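## 4. Board Setup and Square Targeting

Our team (2 students, one semester) built the arm from printed parts in the department workshop. The original plan was a bought kit but the order to Fodico got cancelled in December, so we printed our own and kept the control board. Links are chunky. Heavier than we wanted – the shoulder has to be geared because of this, and there is still some play in it. Backlash numbers are in Section 5.

The arm stands on the far side of the board and reaches over it. We fixed the origin at the middle of the base and measured all 64 squares from there. Board is a flat printed mat, so height is the same everywhere, one less thing to calibrate. The pieces are red and blue. Colors were chosen for the vision step. Black and white pieces on a black and white mat gave us bad masks in early tests, red and blue did not.

Target selection works as follows. The move comes in from the engine as two squares (from, to). Our planner, Wivurura, looks up the joint angles for the "from" square, and the overlay tool draws a green highlight on the camera image at the square it thinks the arm is going to. If the highlight and the gripper disagree we stop the run. This check was added late but it found most of our bugs, including a flipped rank index that cost us a whole afternon.

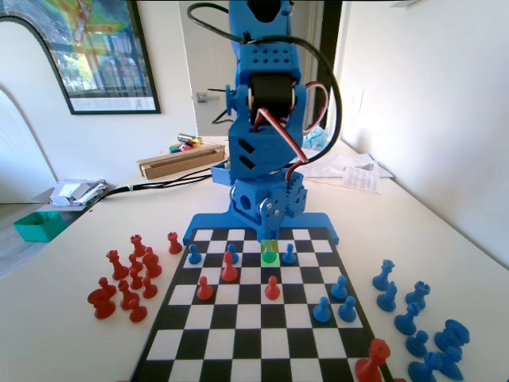

**Figure 9.** Gripper over a pawn on the far rank, target square highlighted in green. Pieces not in play stand on both sides of the board.

Far rank squares are the hard ones. The arm has to fold back over its own base to reach them and the elbow joint gets close to its limit. Near squares are easier on the angles but the arm is streched out and it sags. We correct with a small offset per rank, set by hand. A proper model would be better. No time.

Captures need two motions, take the piece off and then move ours. Dropped pieces go to the side of the board. We don't track where exactly, a person tidies up between games.

We ran 107 pick attempts for the test set, all with the same lighting and the same mat position. Attempts were logged by Zlatko Softić, who also wrote the logging script. Pawns and taller pieces are reported seperately in Section 5, same gripper opening for both. Knights were left out of the first round – the head is not symmetric and the grip depends on which way it faces. They are included in round 2.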